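# Checking a borrowed footprint before you send the board out

*Feven Wubshet, June 19, 2021*

Every few months someone tells me the library part is fine because it came from the maker's own download page. I have had three boards go wrong on parts that came from the maker's own download page. So this is the check I do on any footprint I did not draw myself, and on most that I did.

You need the datasheet, your layout program, a printer and a ruler. A pair of calipers is better than a ruler. You do not need a paid checking tool. I tried one, Culell, for a while, and it passed a connector whose pin rows were swapped. It checks that pads don't overlap and that there is an outline. It has no idea what part you bought.

## 1. Get the right drawing

Open the datasheet and find the full ordering code, all of it, including the letters at the end. Many parts come in several packages and the suffix is the only thing that tells you which. The Steltmont regulator I use most has two packages with the same number of pins and different body widths. The drawings are on facing pages and look the same at a glance.

Print the page for your package. I know it is on the screen. Print it anyway, you are going to write on it.

Check whether the drawing is the **package outline** or the **recommended land pattern**. The first shows the metal on the part, the second shows the copper on your board. People copy the first into the second all the time and get pads with no room for a solder fillet.

## 2. Check the units and the view

Look for a note saying millimetres or inches. If there are two sets of numbers, one in brackets, find out which is which before you type any of them in.

Then look for "top view" or "bottom view". Connector makers are the worst for this. Some draw the part from the mating side, some from the board side, and a few give no clue at all. If the drawing doesn't say, work it out from where pin 1 falls in the other views, and write the answer on your printout in large letters.

## 3. Measure four things

In the footprint editor, use the measuring tool and compare these with the printout:

- pitch, centre to centre, between two neighbouring pads
- the distance from the first pad to the last in one row
- the distance between rows, centre to centre
- pad length and width

Do the second one even if the pitch is right. A pitch that is out by a hair looks perfect on two pads and is half a pad out by the far end. I found this on a 70-pin board-to-board connector where whoever drew it had rounded an inch value and then stepped the pads across.

Be careful with row spacing. Datasheets often give it to the outer edges of the pads, or the inner edges, and the editor wants centres. Do the sum on paper. 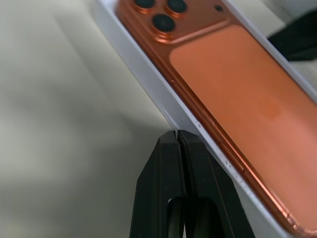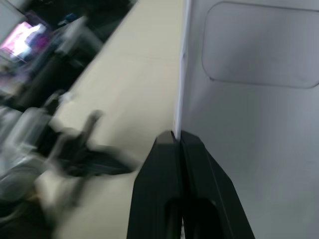 ## 4. Check the pad numbers against the symbol

The copper can be perfect and the part still won't work if pad 3 in the footprint is not pin 3 in the symbol. Go round the part one pad at a time and tick each off on the printout. It is dull. On small parts it takes two minutes, and small parts are where I find the mistakes: transistors, diodes, anything with three legs.

Watch for letters. If the symbol calls its pins A and K and the footprint calls its pads 1 and 2, some programs will complain and some will quietly leave them unconnected. Egan, which we use at work, gives a warning, but in the same yellow as 351 other warnings on my last board, so I don't count that as being told.

## 5. Look at the other layers

Copper gets all the attention. Also look at:

- **Solder mask.** Is there a sliver of mask between fine-pitch pads, and can your board house make it that thin? Ask them.
- **Paste.** A big thermal pad should not have one full-size paste opening. Split it into smaller windows, or the part may float.
- **Courtyard.** Does it include the mating half of a connector, or the room you need to press a latch?
- **Pin 1 mark.** It should still be visible once the part is fitted. A dot under the body helps no one.

I don't trust the 3D model for any of this. A nice model makes a bad footprint look finished, and often the two were drawn by different people. If the model's legs land on the pads, you have learned that the model and the pads agree with each other. They can both be wrong.

## 6. Print it at full size

Print the board at 1:1 with scaling off. Measure a known length on the paper first, say a 5 cm line, since printers lie about scaling too. Then put the real part on the paper. For through-hole parts, push the legs through with a bit of foam behind.

If you haven't got the part yet, wait for it. I know the arguments about lead times. A respin from Alholm cost me more than the wait would have.

## 7. Write down that you did it

Put the datasheet revision and your initials in the footprint's description field. If the maker changes the drawing, and they do, you will want to know which one you checked. "Verified" with no name or revision is worth nothing, and I delete it when I see it.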